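Filed under: Bench Notes / Two-Arm Cell
October, by Dineo Ndlovu
Last updated: October, 4:40 pm

Picking up where I left off before lunch, with the Rillia cell finally behaving itself and me on my second pot of tea. We're at 201 episodes for the yellow pad task now, and I kept 166 of them, which I'm pretty happy with! The ones I tossed were nearly all me being impatient on the left arm and starting to move before the right one had settled (sorry, Tyagi folks, I know I promised to slow down). I've left the wrist views in with the overhead ones, as the training run likes having both, and I do too when I'm hunting for a bad grasp at the end of the day.

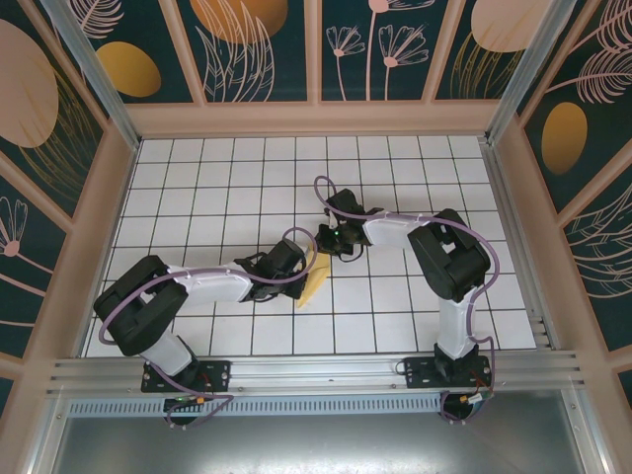
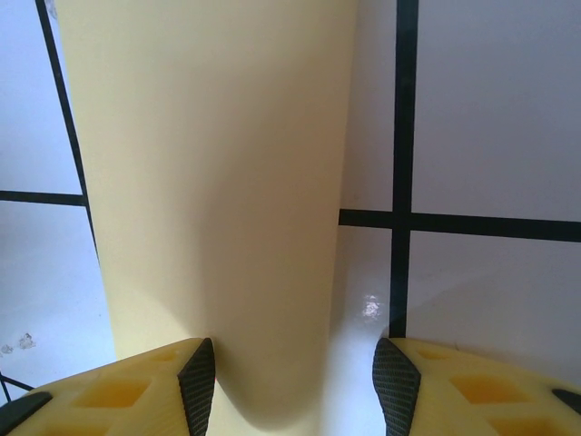
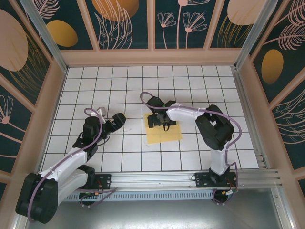 First and last: both arms over the tiles, fixed camera. Middle: wrist view, yellow fingers.

A few things for whoever takes the next shift. Please vary where the pad starts, and turn it a bit between episodes, even when you're tired and it's tempting to drop it back on the same tile. Episode 139 has a long pause in it where I was fiddling with the foot pedal, so trim that before it goes in. I'd also love a second opinion on the cable loop over the right forearm; I keep wanting to shorten it and then losing my nerve. Labels are in the Plarna folder, up to 166.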